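Checking wrist camera focus on the Gedance plant-handling cell
Ingeborg Schnyder, July 2019

Run this check after any gripper change or whenever the stem detector starts dropping targets. You need a lint-free cloth, a 2 mm hex key and the Vunetti service pendant.

Park the arm at the home pose and put the controller in manual. Wipe the lens cover with the dry cloth. Open the camera page on the pendant, switch off auto gain and save one still with the arm at standstill. Look at the edges of the stalk, the planter rim and the leaves. 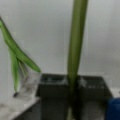
Still from the wrist camera. Stalk, planter and leaves all have soft edges.

If near and far objects are equally soft, clean the cover a second time and repeat the still before touching the lens. If only one of them is soft, go straight to the focus ring.

Loosen the lock screw with the hex key. Do not remove it. Turn the ring in small steps and watch the sharpness value on the pendant. Stop at the peak. Values under 700 fail. Our cell read 1,478 after the last adjustment.

Tighten the lock screw and read the value again, as the ring can creep under the screw. Cycle the wrist 20 times at low speed and take a third reading. If it has dropped, the lens mount is loose and has to be reseated.

Save the still and all readings to the Etia log, then switch auto gain back on.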